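Womirora Press wants readers for its second round of proof copies. We print small runs of novels and memoirs by writers who mostly pay their own way, and we're looking for people who will read a book before it goes on sale and tell us what is wrong with it.

You have probably seen a lot of calls like this one. Most of them offer a free book and want a five-star review by the weekend. I've answered a few of them myself, and I don't think much of the practice. A page of glowing reviews posted on the morning a book comes out fools very few buyers, and it does the author no favours.

So we won't ask you to post anything. If you want to review the book somewhere after it's out, that's your business, and you should say you got it free.

## What you'd be reading

There are two titles this time.

*The Gebru Letters* is a family memoir, 296 pages, told through letters between two sisters who stopped speaking for most of their adult lives. The middle is slow. The author says it's meant to be slow. I'd like to hear from people who haven't been told that in advance, but it's too late for you now.

*Hamberg* is a historical novel set in a river town of that name, and it runs to 546 pages. It was 621 in the last draft. I still think it's long, and I have lost that argument twice. If you stop reading, write down the page where you stopped and send us that. It's more use to me than a polite note about the lovely writing.

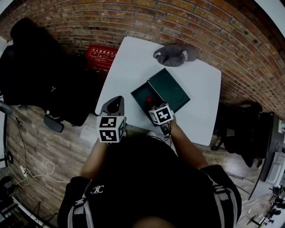 Page 17

## Who should apply

Anyone over 18 with a postal address in Australia or New Zealand. We post paper copies because people skim on a screen, me included. You don't need a blog, a following or a degree. If you have a few thousand followers, good for you, but it won't move you up the list.

We'd particularly like readers who don't usually pick up this sort of book. The last round was full of people who already loved family memoirs, and they loved the family memoir. I learned very little from it.

Please don't apply if you're a friend or relative of either author. We do ask, and last time a few people fibbed.

## What we want back

- One page of notes, handwritten or typed, within six weeks of getting the book
- The spot where you first got bored, if you did
- Any spelling or date mistakes you trip over – don't go hunting for them, we pay a proofreader
- What you'd honestly pay for it in a shop, even if that's nothing

## What you get

The proof copy, which is yours to keep, and a finished copy when it's printed. There's no fee. I know "exposure" and "experience" are the usual words at this point in an ad, and I won't use them. It's unpaid reading, and if that doesn't suit you then you're quite right to give it a miss.

There are 17 places across both books. We choose by reading the applications, so it isn't a draw.

## How to apply

Use the Zinier form linked from our readers' page. I'm not fond of the form. It asks for your favourite genre and won't let you leave it blank, so put anything. The only answer we really look at is the last one: name a book everyone seems to like that you didn't finish, and tell us why in a few lines.

Applications close at 5 pm on the last day of March, and books go out in April. We'll write to everyone who applies, including those who miss out.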